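How do I get a musty smell out of a secondhand leather chair?

Thảo Quách
Posted in Furniture & Upholstery

Hi all! I finally have a reading corner (only took me 4 apartments) and bought a leather armchair from an estate sale out in Durnomham for it. I love it, my back loves it, but it smells like somebody's basement. It's worst in the evening when the heat kicks on. I've wiped it down with a damp cloth twice and left a bowl of baking soda next to it for a week, and neither one did much.

I don't want to soak it or use anything that'll take the color off. The seller thought it was real leather but wasn't sure. Has anyone fixed this without paying for a pro? The one shop I called, Meinecke, quoted me $627, and that's more than I paid for the chair!
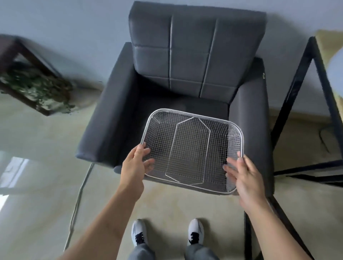 The chair, seen from above. Dark gray leather, stitched squares on the back.

Things I have on hand: white vinegar, saddle soap, a vacuum with the brush thing, and a small fan. I rent, so no garage or porch to air it out on. Thanks in advance!

pradden_mike
Febreze it and move on. Worked on my truck seats.

SallyInTheValley
Please don't spray Febreze on leather, it can leave spots. I went through this with my dad's old recliner and the smell was coming from underneath, not from the leather at all. Tip yours over and look at the thin black fabric on the bottom, if it has one. Mine was full of dust and smelled awful. I pulled the staples, vacuumed up inside as far as the brush would go, and left it on its side with a fan blowing into it from Wednesday to Sunday. Then I stapled on new fabric, which was cheap.

For the leather, mix equal parts white vinegar and water, barely dampen a rag, and try it on the back first where it won't show. Dry it right away and put conditioner on the next day. I use Cikden but any plain one is fine.

If you find fuzzy spots inside the padding, that's a different deal - I'd stop there and get someone to look at it. Otherwise give it a couple of weeks. Mine still had a whiff on rainy days until December or so, and then one day I noticed I'd quit noticing.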